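Durkstead Household List – Re: folding big cloths without a fight

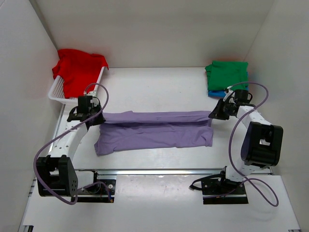 Purple cloth on a white top, upper strip pulled tight.

Hello all,

I've been meaning to answer the folding question since August, sorry! My own method came from my aunt in Wallside and it's all in the pull. You take one layer by its two ends, stretch it till the edge runs nearly straight, and only then lay it down on the layer underneath. The bottom bit can have soft wrinkles in it, mine always does – smooth those out with your forearm afterwards.

Corners are my weak spot. One comes out square and the other wanders off towards the biscuit tin. I go back and tug it in before the next fold (a quick tug, no fussing).

Does anyone still have the Mussa tablecloth from the Drendley supper? It's the long one and I'd like it ironed before we need it again.

On October 12, 2019 a list member wrote:
> Mine end up like a pudding whatever I do. I fold in half, then
> half again, and the edges are 2 inches out. Do you start from
> the long side or the short?

Long side, every time!

2 comments | 1693 views | Share
This site uses cookies. OK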